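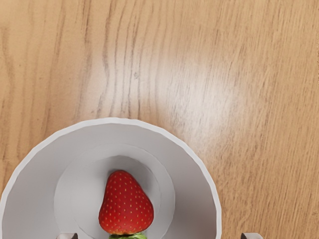 Figure 7.1 Gripper view, fingertips wide apart, strawberry in the bowl. Simulated.

Chapter 7
Evaluating a Packaged Picking Kit

Chapters 5 and 6 built a pick task from separate parts: an arm model, a gripper model, a camera and a controller. Many shops buy these as one kit. This chapter reviews the Pruvon Soft Goods Kit, sold by Drultik, as a buyer would. The kit holds a scene library, a grasp planner and a license for 2 workstations. Release notes dated 6/3/25 apply throughout.

The test task is a single strawberry in a white bowl. Fruit is a hard case for a planner. The shape varies, the skin marks easily, and the bowl wall limits how the fingers can approach.

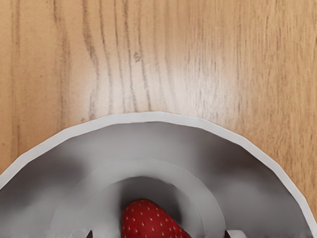
Figure 7.2 Gripper view with the fingertips on either side of the fruit.

In a close view the lower part of the fruit may fall outside the image. The planner must then work from a partial outline. Drultik supplies 80 start poses for this task and sets the default time limit at 30 seconds per attempt. Section 7.3 shows how to change both values. Section 7.4 compares the grasp planner with the Tronditz add-on, which is priced separately.

Read a wrist view together with a side view before judging a grasp. The side view gives the angle of the arm and the height of the gripper over the table.

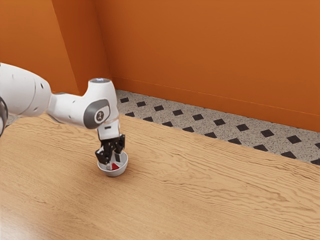

7.1 What the Kit Includes

The base package installs from one file and needs no outside physics engine.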